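The small fridge deserves better than it gets

I lived for two years in a rented room in Lumlow with a fridge that stood on a table. Before that I shared a full-height one with four other people, and I would not go back to it.

The usual view is that a mini fridge is for students and hotel rooms, and that a grown adult should want something bigger. My friend Rajeshwari Kurup holds this view strongly. When she redid her kitchen in Plirthorpe last April she spent £1,615 on a fridge with two doors. It is a good fridge. In June I helped her clear it out and we filled a bin bag with jars and half-used packets, some of them bought for meals she could not remember cooking.

A small fridge does not let you do that. There is one compartment worth speaking of, an ice tray that takes up more room than it should, and whatever you put in last is the first thing you see. You plan for two days instead of ten. Strawberries get eaten while they are still good.

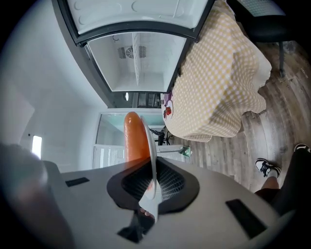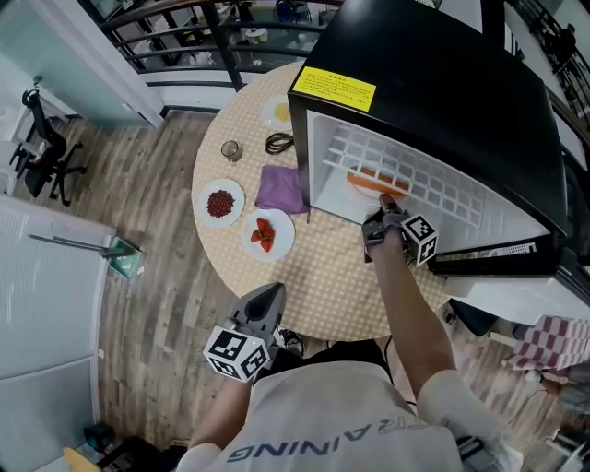

The little fridge with its door open, and the cloth-covered table.

Putting it on a table also matters more than people think. On the floor you have to kneel to see to the back, so you stop looking. At table height you can set the plates down beside it, decide what goes in and what gets eaten now, and wipe up as you go. A cloth underneath is fine as long as it can go in the wash, and mine did every week.

There are real drawbacks. The ice box furs up and has to be defrosted. A tall bottle of milk will not always stand. Mine hummed at night, and the lamp shop below, Mahlangu, was quieter than my own room. A family of five could not manage with one and I would not suggest it.

But plenty of people live alone or in pairs within walking distance of a shop, and they are still sold the largest fridge that will fit the gap. I would ask them to look at what is on the back of the bottom shelf before they buy another one that size. Mine cost £54 second-hand and it was enough.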